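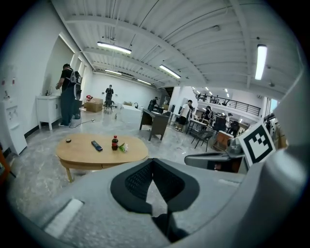 An oval coffee table in light wood, with tapered legs.

Zorko to open furniture repair workshop in Hillgate

HILLGATE – Furniture maker Zorko will open a repair and resale workshop in Hillgate in March, the company said. The site will employ 24 people and take in used tables, chairs and shelving from households and small offices.

Customers can bring pieces in for repair or sell them to Zorko for store credit. Repaired items will be sold on the ground floor with a 10-month warranty. The workshop will accept furniture of any make, except mattresses and upholstered sofas.

A trial at the company's Yakubu store took in 616 pieces. Of those, 104 were beyond repair and were broken down for parts. Loose joints and worn finishes were the most common problems – most were fixed within a week.

Delivery and pickup will be handled by Zomalen, which already serves Zorko's other stores. Repair prices will be posted at the counter before opening. Applications for bench and counter jobs are being accepted at all Zorko stores.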